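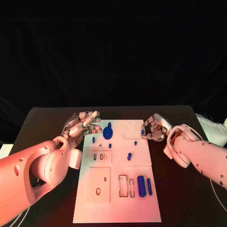 3.2 Board Layout and Part Contrast

Task boards used in the study of manual assembly have tended to grow more crowded with each revision. Kerr and Rennie began with the Semple layout, in which every part had its own labeled recess, and found that people read the labels first and handled the parts second. The Skurnska layout dropped the labels and kept the recesses. Both were used over 17 sessions in June, and the resulting log of 1,301 placements is the basis for the comparison in Section 4.

Shares 17 | Comments 4

The present work follows the second approach. Color carries the main distinction: the board is white and the parts set out on it are blue, so that a part can be told from its surroundings at a glance. Engraved panels, cutouts and holes share one surface (Figure 4). The large gear-shaped disk near the top center, with its short peg, is the most prominent part. A large engraved circle in the upper right has a smaller round hole just below it and to the left, and the two features are treated separately in the analysis.

Placements were scored by position only. Time was recorded but is not reported in this section — the Akeo and Sillon groups used different starting rules, and their times cannot be compared directly. A part was scored as placed when it had been released and remained at its location. Parts that were put down elsewhere on the board and picked up again were entered as a single attempt.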